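작업실 노트, 5월 수요일 오후
드라이버 정리 방식 재검토 (나 혼자 보려고 쓰지만 공용 폴더에 둠. 의견 있으면 밑에 달 것)

지난주 회의에서 드라이버를 전부 바구니 하나에 세워 두자는 쪽으로 결론이 났다. 나는 그때도 미심쩍었고 지금도 그렇다. 반대했다는 기록이 회의록에 없길래 여기라도 적어 둔다.
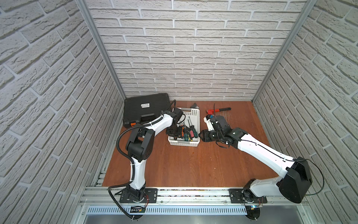 제안한 사람은 Craig Cowie. 논리는 간단했다. 서랍에 눕혀 두면 찾느라 시간을 버리고, 벽걸이는 구멍 간격이 안 맞는 물건이 꼭 생기고, 바구니는 통째로 들고 다닐 수 있다는 것. 세 번째는 인정한다. 앞의 두 개는 잘 모르겠다. Craig가 예전에 다니던 Trerkell에서 그렇게 해서 잘 됐다고 하는데, 거기 작업실이 몇 명이 쓰는 곳이었는지, 드라이버가 몇 종류였는지는 물어봐도 대답이 흐릿했다. 잘 됐다는 건 무엇이 줄었다는 뜻인가. 분실인가, 찾는 시간인가, 잔소리인가.

일단 지금 상태부터.

흰 플라스틱 바구니. 옆면에 길쭉한 틈이 나 있고 격자무늬가 있는 흔한 물건이다. 작업대 가운데에 둔다. 드라이버는 축이 위, 손잡이가 아래. 손잡이 색은 초록, 빨강, 노랑, 검정이 섞여 있다.

축을 위로 둔다는 데서 첫 번째 의문이 생긴다. Craig 말로는 날 끝이 보여야 십자인지 일자인지 구분이 된다고 한다. 맞는 말이다. 그런데 막상 집으려면 가느다란 축을 손끝으로 잡아 뽑아야 하고, 뽑은 다음 손에서 한 번 뒤집어야 한다. 이 뒤집는 동작이 은근히 거슬린다. 장갑을 끼면 더하다. 그리고 날 끝이 위를 향한 다발 위로 손을 뻗는 일 자체가 나는 마음에 안 든다. 아직 다친 사람은 없다. 없다고 안전한 건 아니다.

반대로 손잡이를 위로 하면 잡기는 편한데 날이 안 보인다. 색으로 구분하면 된다는 의견이 있었는데, 색이 규격을 뜻한다는 보장이 없다. 우리 것은 여러 번에 나눠 산 물건이라 초록이 한 세트에서는 십자고 다른 세트에서는 일자다. 확인해 보니 빨강도 마찬가지. 노랑은 아직 다 못 봤다. 색깔 체계가 있다고 믿는 사람이 작업실에 최소 두 명 있는데, 둘이 믿는 체계가 서로 다르다. 이건 체계가 없는 것보다 나쁘다고 본다.

어제 오전에 해 본 것.

조건 A: 바구니, 축 위로.
조건 B: 바구니, 손잡이 위로.
조건 C: 원래 쓰던 얕은 서랍, 눕혀서.

쪽지에 적힌 드라이버를 찾아서 꺼내고, 다 썼다고 치고 제자리에 놓는 것까지를 한 번으로 쳤다. 조건마다 100번씩 할 생각이었는데 A는 다 채웠고, B는 55번에서 점심 때문에 끊겼고, C는 31번 하고 그만뒀다. 서랍 레일이 뻑뻑해서 드라이버 찾는 시간을 재는 건지 서랍 여는 시간을 재는 건지 모르게 됐기 때문이다. 그러니까 이 결과를 가지고 뭘 주장하면 안 된다. 나도 안 하려고 한다. 횟수가 안 맞고, 하는 사람이 나 하나였고, A를 먼저 했으니 뒤로 갈수록 물건 위치에 익숙해졌을 것이다. 순서를 섞었어야 했다.

그래도 느낀 점은 적는다.

A에서는 찾는 건 빨랐다. 끝이 눈에 들어오니까. 대신 꺼낼 때 옆에 있는 것들이 같이 기울고, 하나를 빼고 나면 나머지가 빈 자리로 쏠린다. 몇 번 하면 처음에 나눠 둔 십자와 일자가 섞인다. 섞인 다음부터는 찾는 것도 빠르지 않았다. 그러니 바구니가 빠르다는 인상은 정리 직후에만 맞는 말일 수 있다. Craig가 시범을 보인 때가 바로 정리 직후였다.

B에서는 틀린 걸 뽑는 일이 잦았다. 뽑아서 끝을 보고, 다시 넣고, 다음 것을 뽑는다. 넣을 때 날 끝이 바닥 격자에 걸리는 일도 있었다. 가는 일자는 아예 틈 사이로 들어가서 바구니를 들면 밑으로 삐져나온다. 이건 쓰는 사람보다 바구니를 나르는 사람 손이 문제다.

C는 판단 보류. 레일에 기름부터 치자.

되돌려 놓는 동작은 세 조건을 다시 제대로 봐야 한다. 바구니는 아무렇게나 꽂아도 정리된 것처럼 보인다. 나는 이게 바구니가 인기 있는 진짜 이유라고 의심한다. 서랍은 아무렇게나 넣으면 아무렇게나 넣은 티가 난다. 겉모습이 깔끔해지는 것과 물건을 찾기 쉬워지는 것은 따로 재야 하는데, 회의에서는 둘이 한 단어로 묶여서 지나갔다.

무게 중심 문제도 있다. 세워 두면 손잡이 쪽이 무거우니 축 위로가 더 안정적이라는 설명을 들었다. 손잡이가 아래로 가면 무게가 아래에 실리는 건 맞다. 다만 손잡이가 둥글고 두께가 제각각이라 바닥에 똑바로 서지 않고 서로 기대서 선다. 다발이 많으면 서고 적으면 눕는다. 작업이 한창일 때, 그러니까 여러 개가 나가 있을 때 남은 것들이 쓰러진다는 뜻이다. 제일 바쁠 때 제일 어지러운 수납이다. 개수를 일정하게 유지하면 된다고 하겠지만, 쓰려고 두는 공구를 안 쓸 때만 잘 서 있게 만드는 건 이상하다.

그리고 드라이버가 아닌 것들. 뒤쪽 벽 가까이에 몸통이 검은 작은 공구가 하나 놓여 있다. 바구니에 넣기로 한 것은 드라이버뿐이니 규칙상으로는 바구니 밖이 맞는데, 그럼 어디가 제자리인지는 정한 적이 없다. 정리 규칙을 만들 때마다 이런 게 남는다. 벽 쪽으로 밀어 두면 치운 것으로 치는 분위기인데, 작업대 안쪽 구석은 보관 장소가 아니다. 적어도 나는 그렇게 합의한 기억이 없다. 다음 회의에서 이름표 하나라도 붙은 자리를 정해 달라고 할 것.

바구니 자리도 아직 납득이 안 된다. 가운데에 두면 어느 쪽에서든 손이 닿는다는데, 가운데는 원래 일하는 자리다. 수납함이 작업 면을 차지하면 결국 일할 때마다 바구니를 옆으로 옮기게 되고, 옮긴 다음에는 제자리가 없어진다. 상판에 테이프로 네모를 그리자는 말이 나왔다. 주황빛 도는 나무 마감이라 흰 테이프가 잘 보이기는 하겠다. 떼었을 때 자국이 남는지는 모서리에서 먼저 시험해 보고 나서 이야기하자. 전에 다른 책상에서 괜찮다고 해서 붙였다가 끈적이를 긁어내느라 오후를 다 쓴 적이 있다.

대안으로 나온 것들, 들은 순서대로.

Festley 카탈로그에 있는 구멍 뚫린 거치대. 하나씩 꽂는 방식이라 쏠림은 없을 것 같다. 구멍 지름이 우리 손잡이에 맞는지는 모른다. 카탈로그 사진에는 자기네 드라이버만 꽂혀 있다. 당연히 잘 들어가겠지. 빌려서 꽂아 보기 전에는 찬성 안 한다.

Brikura에서 나온다는 칸막이. 바구니 안에 넣어서 공간을 나누는 것. 이쪽이 그나마 솔깃하다. 바구니를 버리지 않아도 되고 십자와 일자가 섞이는 문제를 직접 건드린다. 걱정은 바구니 안쪽 치수. 위가 넓고 아래가 좁은 모양이면 반듯한 칸막이가 뜬다. 자로 재 볼 것. 두꺼운 골판지로 먼저 만들어 넣어 봐도 될 일이다.

길이 600짜리 자석 막대를 벽에 붙이자는 안. 여기 벽은 흰색 벽돌무늬 패널이고 표면이 울퉁불퉁하다. 평평한 막대가 제대로 붙을지 의문이고, 패널이 무게를 얼마나 견디는지 아는 사람이 없다. 양면테이프로 충분하다는 말은 못 믿겠다. 나사로 박으면 패널을 못 쓰게 된다. 기둥 쪽 알루미늄 프레임에 거는 방법이라면 들어 볼 마음은 있는데, 기둥이 구석이라 팔을 뻗어야 한다. 날이 자석에 자꾸 닿으면 자성을 띠는 것도 생각해야 한다. 작은 나사 다룰 때는 고마운 일이지만 그걸 싫어하는 작업도 있다.

Morrison 작업실처럼 손잡이 끝에 규격을 적은 스티커를 붙이는 안. 싸고 되돌리기 쉽다. 손잡이를 위로 두는 B와 같이 쓸 때만 의미가 있다. A에서는 손잡이 끝이 바닥을 보고 있으니 읽을 수가 없다. 회의에서 A와 스티커를 같이 하자는 말이 나왔고 다들 고개를 끄덕였다. 나도 그 자리에서는 그냥 넘어갔다. 나중에 계단 내려가다가 생각났다.

스티커를 하면 기름 묻은 손에 얼마나 버티는지도 봐야 한다. 하나만 붙여서 제일 많이 쓰는 십자로 한 달 굴려 보면 된다. 전부 붙인 다음에 번지는 걸 발견하고 싶지는 않다.

지금 내 생각은 이렇다. 바구니가 나쁘다고까지는 못 하겠다. 통째로 옮길 수 있다는 점은 진짜 장점이고, 하루에 몇 번 안 쓰는 사람한테는 충분할지도 모른다. 다만 개선됐다고 보고서에 쓸 근거는 없다. 내가 한 측정은 엉성하고 Craig가 한 건 시범이다. 둘 다 증거로는 모자란다.

다음에 할 일
- 서랍 레일에 기름 치고 C를 처음부터 다시
- 조건 순서 섞기. 최소 나 말고 한 명 더 (Craig면 좋겠다. 본인이 직접 B를 해 보면 뭐라고 할지 궁금함)
- 섞인 상태에서 시작하는 조건도 따로 잡기. 정리 직후만 재면 의미 없음
- 바구니 안쪽 위아래 치수, 격자 틈 너비 재기
- 골판지 칸막이 시험 제작
- 노란 손잡이 규격 확인해서 색깔 표 만들기. 표를 만들고 나서 색에 의미가 없다는 걸 다 같이 볼 것
- 뒤쪽 검은 공구 자리 정하기
- 테이프 자국 시험, 상판 모서리

덧붙임. 퇴근 전에 Craig가 이 노트를 읽고 갔다. 축을 잡아 뽑는 게 불편하다는 부분에는 동의했고, 쏠림은 꽉 채우면 해결된다고 했다. 꽉 채우면 이번에는 뽑기가 어렵다고 했더니 그건 해 봐야 안다고 한다. 그 말은 맞아서 조건 D로 추가한다. 꽉 채운 바구니, 축 위로. 안 쓰는 드라이버를 어디서 더 가져와야 하는데, 공구함 아래 칸에 남는 게 있는지 내일 보기로 했다.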